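**Thin black liners in a small round can: which way in?**

Forum: Home & Workshop > Cleaning and Supplies

---

**tillham_ben**

Looking for opinions on small trash can liners. We have narrow cylindrical cans at every bench in our shop in Tillham, and whoever empties them spends more time on the new bag than on the trash. The bags are the thin black kind. They come out of the box flat, the two sides stick together, and then they don't want to go down in the can because of the air underneath.

I bought a case of the Stendine ones last July because they were cheap per bag. We have 201 left. I would like to use them up before I buy anything else.

What I want to know:

- Do you open the bag all the way before it goes over the rim, or push it in and open it there?
- Is there a cure for the air pocket that doesn't involve drilling the can?
- Should I go down a size?

---

**Genji Hattori**

Open it all the way first. Find the open end, rub it between your fingers until the two layers slide apart, then take one side in each hand and pull the mouth wide. Swing it down once so it fills. After that it goes over the rim with no fight.

If you push a closed bag into the can you end up with your arm in there to the elbow, and the bottom of the bag stays bunched halfway down.

---

**marlo71**

I do the opposite and have for years. Bag goes in folded, I cuff the top over the rim, then I put a fist in the middle and push down. Swinging a bag around a bench sends dust everywhere. In a wood shop that matters.

For the air pocket, leave one side of the cuff off until the bag is down. The air comes up that side. Then fold the last part over.

---

**tillham_ben**

The dust is a fair point. We do mostly fabric and small assembly, so it isn't bad, but there are always rags and trays out next to the can.

Bag held open over the work area, in front of the can:
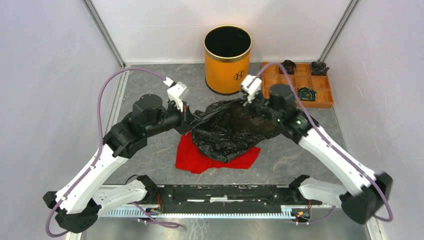
*Black liner, orange can behind it. The red cloth is partly under the bag.*

You can see how wrinkled that plastic is. It holds every fold from the box. The corner that gets pinched pulls into a tight twist, and then you have a rope at one side of the bag when you want a flat edge to fold over.

---

**Ayane Tamura**

The twist comes from holding it right at the corner. There is very little plastic there, so it all gathers up. Move in a hand's width from each corner and hold the edge flat between thumb and the side of your finger. The mouth opens into more of a circle that way and you can hook the far side over the rim first.

Also I would move the cloth before doing the bag. Once the bag drags over it you will be fishing the cloth out of the trash sooner or later. I have lost two good rags like that.

---

**Genji Hattori**

Agree on holding away from the corners. I should have said that.

Disagree with marlo about the fist. On a thin bag a fist goes straight through the bottom seam if there is any air trapped. Ask me about coffee grounds.

---

**marlo71**

Mine don't tear. Maybe you have cheaper bags than I do. Flat hand, if a fist bothers you.

---

**spool_and_pin**

What is the rating on those bags? If they are the very thin ones with no number on the box, I would just give up on them. I switched to the Vatov small liners and they open with one rub. They cost more. I go through 84 in a box before I need to think about it again, and I don't double bag anymore.

---

**tillham_ben**

No number on the box that I can find. The label has a size and that is all. I'm not throwing out 201 bags over it, but I'll look at those when these run out.

---

**Ayane Tamura**

Before you change brands, measure the can. Measure around the outside of the rim with a tape, and lay a bag flat and measure across the open end. Double that second number. If it is a lot more than the rim, you have too much bag and the cuff will always slide. If it is nearly the same, you will stretch it every time and get splits.

For a cuff that slides, gather the extra at the back, tie a small knot in it and tuck it under. A wide rubber band around the outside of the rim works too.

---

**marlo71**

Rubber band, yes. I would skip the knot. You have to undo it or rip it when you take the bag out.

---

**Ayane Tamura**

I never undo it. The knot comes off with the bag.

---

**copperkettle**

We have the same problem at the school where I clean. The building orders 4000 at a time so nobody is going to ask what I like. What helps is keeping the next few bags in the bottom of the can, under the one in use. They don't stop the air, but at least I'm not walking back to the closet. Damp fingertips help with the sticking too. A wet sponge in a dish on the cart is enough.

---

**tillham_ben**

Measured it this morning. The bag is bigger than the rim by a good bit, so Ayane was right about the sliding. I put wide rubber bands on two of the cans and left the others alone to compare.

Tried both ways of getting the bag in. Opening it first is quicker for me, holding in from the corners. One of the other guys likes the flat hand and the open cuff, and his goes in fine. The sponge is going on the shelf by the sink.

Still interested if anyone has a round-bottom liner in this size. Everything I find locally is a flat seam.

---

**spool_and_pin**

Search for "star seal" instead of round bottom. The base is folded in before it's sealed, so it sits better in a round can. I haven't seen them in black that small, only clear.

---

**tillham_ben**

Clear would be fine. Thanks, I'll look under that name.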